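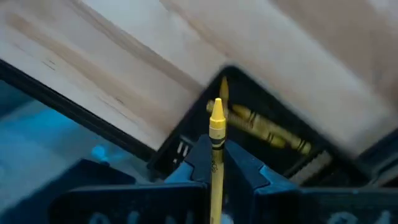

The Hervieu blocking sled showed up at our practice field in August, and the line has used it nearly every day since. Bram Jacobs, who coaches our tackles, wanted a two-man model that could be moved without a truck. This one can, as long as the grass is short.

Assembly took two of us an afternoon. The bolts are labeled by bag, but the drawing for the rear skid is printed backward and we had to take that part off and start over.

The pads are the best thing about it. They are firm and sit low enough to punish a lineman who comes off the ball standing up. Our old Bivico sled let kids get away with that. After 27 practices the covers have no tears, only scuffs near the bottom seam.

It is light, though. Our bigger juniors push it too easily, so we strap 40 pounds of sandbags to the platform — there is room for more. The spring return squeaks and needs oil every week or so.

With fewer players allowed in each group this season, a two-man sled has suited us better than the five-man ever did. I would buy it again for a high school team. A college staff should look at the heavier model.

Four stars out of five.

Reviewed Sep 21, 2020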